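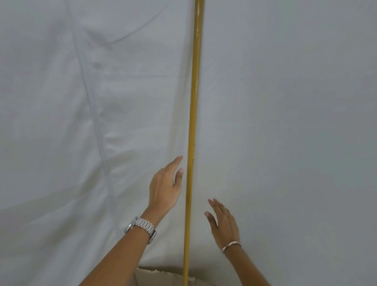 The Runoff

Ada Ferraro lost the first round for mayor of Gistby by 30 votes and took it well, in the sense that she only called the Benedetti brothers thieves once, and it was before the microphone was switched on.

Her opponent, Guido Zuccaro, had promised a bridge. Gistby had a river you could step over in September, but people liked the sound of a bridge. Ada had promised to fix the drains. She had charts.

"You need to attack him," said her nephew, who was running the campaign from the back of the Citard bakery. "Say he takes money from Tidau."

"Does he?"

"Everybody takes money from Tidau. We took money from Tidau."

She looked at the posters on the counter. They did seem expensive.
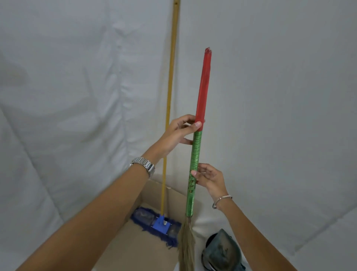
The Debate

Zuccaro spoke first. He was 85 and had no notes, and he used his two minutes to remember Ada's father, a fine man who had once sold him a mule. The mule was dead by Easter. He let the hall think about that.

Ada stood up and unrolled the first chart.

"Drains," she began, and somewhere near the back a chair scraped, then several more.

"Is the bridge going to have lights?" a woman called out.

Ada rolled the chart back up. "What color would you like?" she said.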